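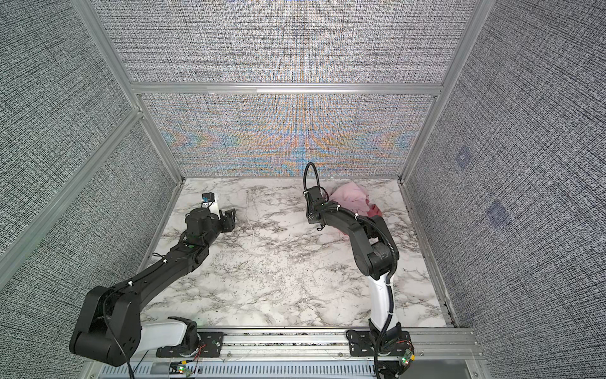
Stekus Twin-Arm Bench Enclosure
Equipment page, Jalcombe Shared Workshop

The Stekus is a two-arm bench unit, designed and assembled by members of the Jalcombe Shared Workshop. It is available to inducted members for handling trials, software practice and small automation projects. The unit is kept in the rear bay and must not be moved without the agreement of the equipment lead, Poonam Nigam.

Construction

Both arms are carried on a single horizontal aluminium rail at the near edge of the work surface. Each has its own base plate, and either can be removed for servicing while the other stays in place. The enclosure is built from aluminium extrusion and lined with grey woven-texture panels. Members who wish to copy the design may ask for the cutting list, which Dinesh Pathak keeps with the drawings.

The work surface has a white marble pattern. It was chosen by the build group after a plain white top gave poor results in early camera tests, and it wipes clean with a damp cloth. Solvents are not permitted.

Cabling follows the outside of the arms, with slack left at the wrist and elbow. Please do not tighten or re-route it. A cable tie that has failed should be reported and will be replaced by a member of the build group.

General details

Number of arms: two
Grippers: black, two-finger, one to each arm
Working depth, rail to rear wall: 540 mm
Clear height below the crossbeam: 463 mm
Cost of parts, excluding the arms: around £2000
Control software: Ferkano, workshop build
Location: rear bay, bench side

Handling soft materials

The unit is used for work with cloth as well as with rigid parts. Cloth is a demanding material for a two-finger gripper, as it changes shape each time it is touched and seldom lies the same way twice. Members new to the unit are advised to begin with a single piece in one plain colour that stands out well from the surface.

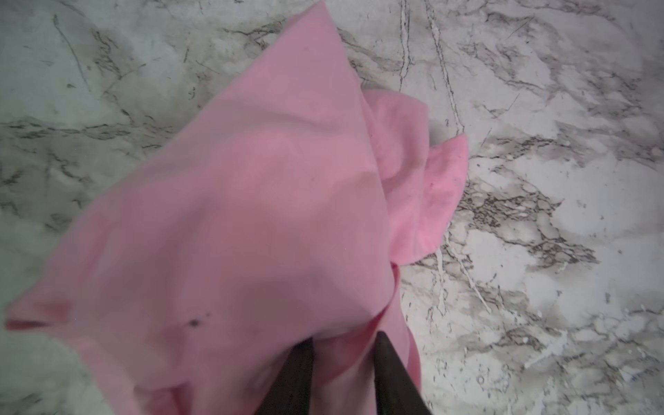 Photograph: Nouhaila Kabbaj / Jalcombe Shared Workshop

A close view is of most use when judging how much fabric has been gathered between the fingertips. With the fingers pressed into the cloth, shallow folds form at the tips, and the operator should look at these before giving the command to lift. Marks on the fabric need not rule it out for practice, although a stained piece should not be used where the software is being asked to find an edge by colour.

Closing force is set in Ferkano under the Tripathi profile, named after the first test routine written for the bench. The default value is 172 and suits light cloth. It has no unit and should not be compared with figures from other equipment. Please return it to the default at the end of a session.

Induction and booking

Use of the Stekus requires a bench induction, given by Da-eun Kong on Monday evenings. The induction covers starting up, safe stopping, the reach of each arm and the correct way to place material on the surface. Hands must be kept outside the enclosure whenever the arms are powered – this applies equally to members who are only observing.

Sessions are booked in the bay diary. Two members may share a session provided that one of them is named as operator.

Faults and spare parts

Faults should be entered in the diary and sent to Tarun Vishwakarma, with a note of which arm was in use and the routine that was running. Spare finger brackets and cable ties are held in the drawer marked Stekus. Circuit boards are not held in stock and are ordered when required.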